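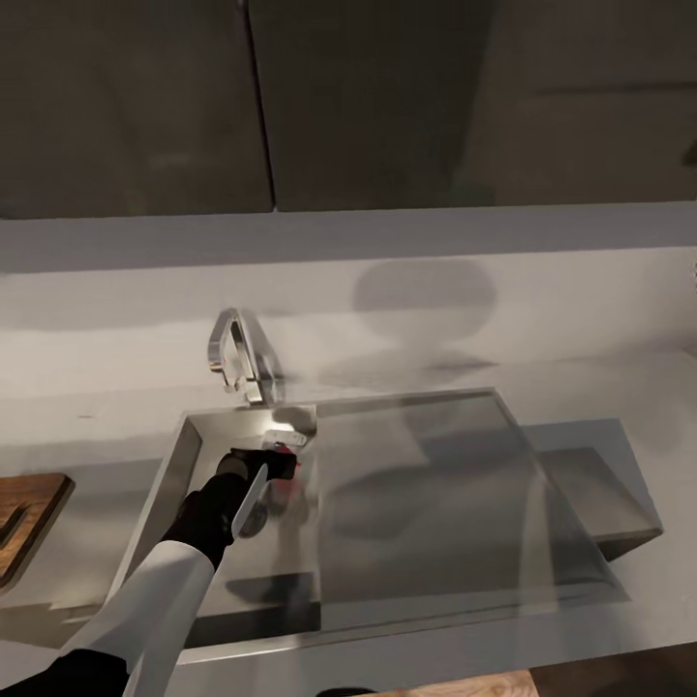 Figure 2. Simulated sink task in the Coruma kitchen, with the gripper holding a utensil over the basin.

3.2 Collecting demonstrations

All demonstrations were recorded in simulation. An operator drove the arm with a hand controller, and joint positions, gripper state and rendered views were logged at 20 Hz. We collected 500 episodes of the sink task in July. Each episode starts from a random layout drawn by the Gresolow scene sampler, which varies the pose of every loose object but leaves the faucet, basin and cabinets fixed.

Episodes were cut off after 400 steps. We dropped 13 in which an object passed through the basin wall, a known fault of the contact solver at high closing speeds. Failed grasps followed by a second try were kept. Earlier tests with the Eberhard baseline showed that a policy trained only on clean runs did not recover once the utensil slipped.

Thin objects were the hardest to collect. Operators had to approach a blade at a low angle, and the sink walls limit the range of wrist poses that reach it. Transparent surfaces caused a separate problem: depth values behind them were unstable between renders. We mask these pixels during training and leave the color channels unchanged.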